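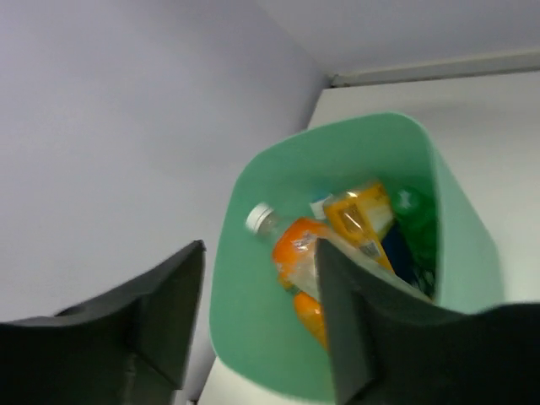 연두빛 통 바로 위, 그리퍼 쪽 카메라로 본 화면

10월에 휴가를 하루 내서 Tonley 오픈데이에 다녀왔습니다. 목요일이었고요, 아침부터 비가 와서 갈까 말까 했는데 안 갔으면 두고두고 후회할 뻔했어요. 집에 와서 저녁도 안 먹고 이 글부터 쓰고 있습니다.

Tonley는 물류용 피킹 로봇을 만드는 작은 회사예요. 건물은 Casham 산업단지 제일 안쪽에 있는데, 버스에서 내려서 한참 걸어야 합니다. 지도 앱이 자꾸 뒷문으로 안내하니까 혹시 다음에 가실 분은 주유소 지나서 오른쪽으로 꺾으세요. 저는 한 바퀴 돌았습니다. 신발 다 젖고요.

접수대에서 이름표를 받는데 제 번호가 118번이었어요. 생각보다 사람이 많아서 놀랐습니다. 대학생처럼 보이는 분들도 있고, 창고 운영하신다는 분들도 있고, 초등학생 아들 데리고 온 아버지도 계셨고요. 그 꼬마가 질문을 제일 잘했습니다(이 얘기는 밑에서 다시).

시연은 2층에서 했어요. 오전에 한 번, 오후에 한 번 있었는데 저는 결국 둘 다 봤습니다. 진행은 Carter Penner라는 엔지니어분이 하셨고 통역이 옆에 붙었어요. 발표 자료가 거의 없는 게 좋았습니다. 인사하고 바로 로봇을 켜시더라고요.

하는 일은 단순해요. 통 안에 물건이 섞여 있고, 로봇이 하나씩 집어서 옆으로 옮깁니다. 말로 쓰면 진짜 별것 아닌데 보고 있으면 눈을 못 떼겠어요! 제가 제일 오래 서 있던 자리가 손목 카메라 화면 앞이었습니다. 맨 위에 올린 게 그 시점인데, 양쪽에 시커멓게 들어온 게 손가락이에요. 사람이 통을 들여다보는 것과 느낌이 완전히 다릅니다. 자기 손가락이 늘 시야 절반을 가리고 있는 셈이라, 오른쪽 손가락 뒤로 들어간 물건은 끝이 어디인지 잘 안 보이잖아요. 이 상태에서 어디를 잡을지 정해야 한다니, 저라면 벌써 짜증 냈을 것 같아요.

물건 고른 것도 얄미울 정도였어요. 흰 뚜껑 달린 병에, 투명하게 비치고 번들거리는 포장에, 뒤에 반쯤 숨은 조그만 것까지. Penner 씨 말로는 제일 골치 아픈 게 비치는 비닐이랍니다. 조명이 반사되면 깊이 값이 튀어서 로봇이 허공을 집으러 간다고요. 그리고 오전 시연에서 정말로 허공을 집었습니다. 다들 웃었고 Penner 씨도 웃었어요. 로봇은 아무 일 없다는 듯이 살짝 물러났다가 각도를 틀어서 다시 들어가더니 봉지 모서리를 쏙 잡아 올렸는데, 그때 박수가 나왔습니다. 한 번에 성공했으면 그냥 "오" 하고 말았을 텐데요.

소프트웨어 이름은 Hadgu라고 합니다. 발음은 '하드구'에 가까웠어요. 물건 종류를 미리 다 외워 두는 방식이 아니고, 처음 보는 물건이라도 잡을 만한 면을 찾아서 후보를 여러 개 뽑은 다음 점수를 매긴대요. 옆 모니터에 그 후보들이 가느다란 선으로 뜨는데, 손이 조금만 움직여도 순위가 계속 바뀝니다. 저는 마음속으로 "그거 말고 뚜껑 잡아, 뚜껑!" 하고 응원했는데 로봇은 제 의견에 관심이 없더군요. 나중에 물어보니 둥근 뚜껑은 병이 돌아가 버릴 때가 있어서 점수가 낮게 나올 수 있다고 합니다. 듣고 보니 그렇네요.

지금까지 연습에 쓴 물건이 1,716가지라고 했어요. 복도에 그중 일부를 선반째 놔뒀는데 동네 슈퍼 같기도 하고 누구네 집 서랍 같기도 하고, 구경하는 재미가 있었습니다. 찌그러진 것, 테이프로 다시 붙인 것도 그대로 있고요. 많이 떨어뜨린 물건일수록 직원들이 정이 든대요.

아까 그 꼬마 질문은 이거였어요. "로봇은 물건이 무거운지 들기 전에 알아요?" Penner 씨가 잠깐 생각하더니 모른다고, 들어 보고 안다고 대답했습니다. 손가락에 걸리는 힘을 보고 그때부터 속도를 늦춘답니다. 그러자 꼬마가 "그럼 나랑 똑같네" 해서 또 한바탕 웃었어요.

오후에는 통 안의 물건을 관람객이 직접 섞어 보게 해 줬습니다. 줄 서서 저도 했어요! 나름 머리를 써서 납작한 봉지를 벽에 딱 붙여 놨는데, 5번 만에 꺼내더라고요. 분하면서도 기뻤습니다. 제 뒤에 하신 분은 봉지를 병 밑에 깔아 놓으셨고, 로봇이 병부터 치우고 봉지를 집었어요. 이게 의도한 순서인지 우연인지 여쭤봤더니 점수 높은 것부터 했을 뿐이라고 하시네요. 저는 그 솔직한 대답이 참 마음에 들었어요. 대단한 것처럼 포장할 수도 있었을 텐데요.

아쉬운 점도 적어 둘게요. 2층이 좁아서 뒷줄에서는 로봇 팔 위쪽만 보입니다. 통역 마이크가 작아서 질의응답 절반은 못 들었고요. 커피는 일찍 떨어졌습니다. 그리고 속도는 아직 사람보다 느려요. 창고 하신다는 분이 그 점을 꽤 집요하게 물으셨는데, 밤 시간대에 혼자 돌리는 용도를 먼저 보고 있다고 답하셨어요.

다음 시연은 봄에 Vasthorpe에서 한다고 합니다. 이번에는 팔 두 대가 같이 통을 비우는 걸 보여 준다는데, 거기는 기차를 갈아타야 해서 좀 고민이에요. 그래도 아마 갈 것 같습니다. 혹시 같이 가실 분은 댓글 남겨 주세요. 손목 카메라 화면 앞자리는 제가 먼저 맡습니다.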